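Fruit at the morning break: what we learned since March

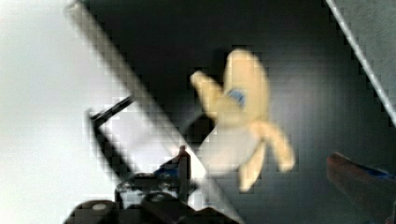

When we started the fruit break in March, many colleagues in the Deklow office thought it would last two weeks. We are now in autumn and it continues, so I want to share with you how it goes and what will change.

The first order was too large. We asked for 45 kilos each week for both floors, and on Fridays the kitchen smelled like a jam factory. Chutima Inthanon, who was doing the orders then, reduced it step by step, and now we take less but we take it two times, on Monday and on Thursday. The fruit is fresher and we throw away very little.

Bananas are still the favourite by far. Please do not put them in the fridge, the skin becomes black and then people believe they are bad. Also keep them away from the apples if you can. I have put a second bowl on the shelf near the window for this purpose, and I would be happy if it was used for fruit and not for keys.

Several of you asked for grapes and berries. I spoke with our supplier, Rastent, and they can bring grapes until the end of the season. Berries are too expensive for our budget — I am sorry for this, I also like them.

A word about the peels. The brown bin under the sink is for all food waste, and it is emptied each evening. The paper bin beside the printer is not emptied each evening, and Ashraful Dewan sits next to it. He has been very patient.

From November the order will be made by Paweena Kaewkla. If you are allergic to some fruit, or if your team has a day out and will not eat its part, please write to her before 9 in the morning on the day before delivery. After this hour the order is closed and she cannot change it.

On the second floor there is a paper on the kitchen door where you can write your wishes. Man-sik Kong has already asked for persimmons, and three other people have signed under him. We will try them for one week and see how many are left on Friday.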